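Keeping a cutting mat flat in a shared craft space?

Zorica Dumitrescu
2023-05-09

We're a small bookbinding and paper group in Clorcombe and we've just got the use of a big unit with a high ceiling, after years in my spare room! I'm thrilled, but the self-healing mats are giving me grief. Two of them have curled at the corners over the winter, and one has a ridge where it was stored on edge behind a cupboard. Can they be saved? And is there a trick to keeping new ones flat? We meet again in June and I'd love to have it sorted by then.

Arturo Longo

Heat is what does it. Keep them away from windows and radiators. Mine went like a potato chip in the back of the car.

Pierina Santoro

Oh, I love this subject – I've rescued so many mats! Curled corners nearly always come back. Fill a bathtub with warm (not boiling) water, lay the mat in it for 30 minutes, then dry it off and put it on a hard, level floor with a board on top and plenty of books on the board. Leave it for 36 hours and don't peek. The ridge is harder. You may get most of it out, but I'd keep that mat for gluing and cut on the others.

For storage, flat is best, every time. We slide ours under the guillotine bench. If you have to hang them, use clips along the whole top edge, never one nail through a corner.

Also, please don't let people put mugs of tea on them! A hot mug leaves a bump you'll hit with the knife forever after. Our place in Nodbridge has the same sort of high roof as yours, and the mat there gets used as a tabletop by anyone passing through. 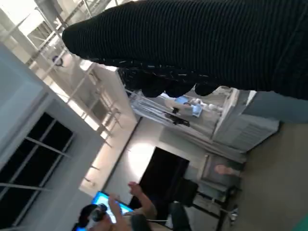
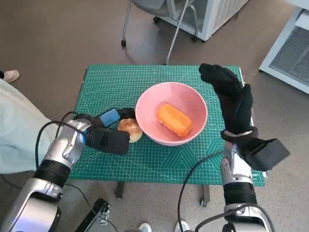
Cool things do no harm, it's only heat and solvents you need to worry about. For cleaning I use a drop of dish soap in lukewarm water and a soft nail brush, going along the cuts and then across them. A white eraser lifts paper fluff out beautifully. If the surface feels dull afterward, leave it alone – it's fine, and polish makes your ruler slide. Do tell us how the ridge turns out!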